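Sweeping the back hall

July 14, 2025

I've been putting off writing about floors because floors are dull, but I got three emails after the last post asking what I use on the tile in the back hall, so this is the answer.

The hall runs from the laundry to the storeroom. It's short and it collects everything. Receipts, wrappers, foil from somebody's lunch, the corners that tear off shipping boxes. The floor is square terracotta-colored tile with lighter grout, and the doorway has strips of small dark red mosaic up both sides. I didn't pick any of it. It was like that when I started renting in February, and I've come to like it. The color hides dust well. It does not hide paper.

For a while I ran a vacuum back there. The vacuum is a Trutham, the small upright, and it's fine on rugs. On tile it pushed the bigger scraps ahead of it, and anything like foil went up the hose and stuck. I took the hose apart twice. After that I went back to a broom.

The broom has a blue handle and bright green and yellow bristles, spread in a fan. I bought it at Nedelcu Hardware along with the dustpan, which has a long red handle, so the pan can sit on the floor while you stand more or less upright. If you have a bad back, spend the extra money on the long handle. I used a short one for years and regretted it every time.
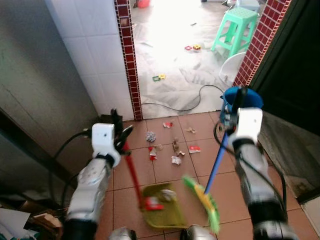

Back hall, partway through. Red and white paper, foil, the usual.

My order of work is simple. I start at the doorway and pull everything toward me onto the open tile. The threshold gets a second pass with the corner of the broom. Then the big pieces go into the pan first, the foil and the wrappers, and the small bits after. If you do the small bits first they get knocked back out when the big ones land on top.

Crumpled paper is easy. Flat paper is the annoying kind, since it lies down on the tile and the bristles go right over it. Short, quick strokes work better than long ones. For a really stubborn piece I bend down and pick it up.

The whole hall takes around 4 minutes. I mop once a week with plain warm water and a little Skollinen floor soap. More soap than that leaves a film in the grout and you end up mopping again to get it off. The white wall tile near the doorway gets wiped with the same rag.

Segundo Arango, who has the unit next to mine, uses a dust mop on his side and says it's faster. I borrowed it for a week. It was good on dust and poor on anything with a crease in it, so I gave it back.

A few people also asked about bristle wear. Mine have spread a little on one side. I hang the broom up now instead of standing it on its bristles, and I rinse it in the utility sink when it gets hairy.

Next post will be the storeroom shelves, if the brackets come.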